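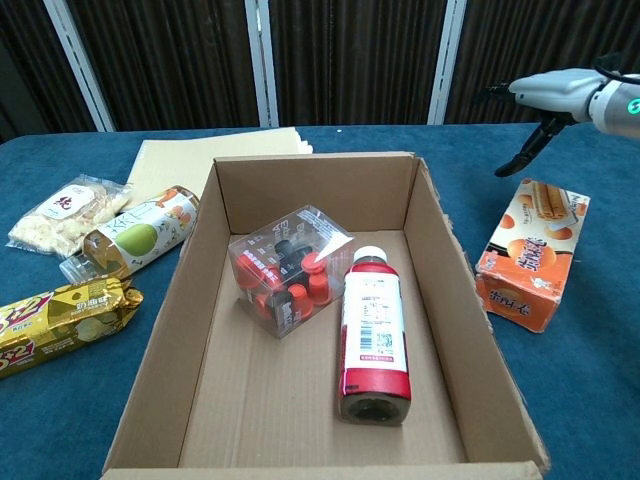
Incoming parcels and donated goods – monthly check, Galoswood storeroom
Date of check: 1 May 2018
Building: Clunell House, ground floor, rear entrance

1. Delivery shelf
Load limit on the label is 400 kg and can be read from the door. OK.
Comment: one bolt on the left upright was turning by hand. I tightened it, please look again next month.

2. Mixed boxes
Drinks and other liquids must stand upright with the cap closed. Not OK.
Comment: a drink bottle was lying on its side in the same box as a plastic package of small bottle-shaped items. Boxes with a torn rim should not be stacked.

3. Fire door
Closes by itself from fully open. OK, but slow – it needs 8 seconds. The Clovis closer was last adjusted in November.

4. Extinguishers
2 pieces, both sealed, pressure in the green. The tag on unit 248 is hard to read, new tag requested.

5. Floor and walkway
Partly OK. The yellow line is worn away near the pallet jack. Walkway was free, except for one roll of stretch film, which I moved.

6. Step ladder
Rubber feet complete, no cracks. OK.
Comment: it was hanging on the wrong hook again. The correct hook is the one behind the door.

7. Emergency light
Test button pressed, lamp stayed on for the whole test. OK.

8. First aid cabinet
Not OK. Eye wash is past its date. Order from Sandhu together with the plasters, they deliver to the rear entrance only.

Open points from last check: the dripping pipe over the sink is still not repaired.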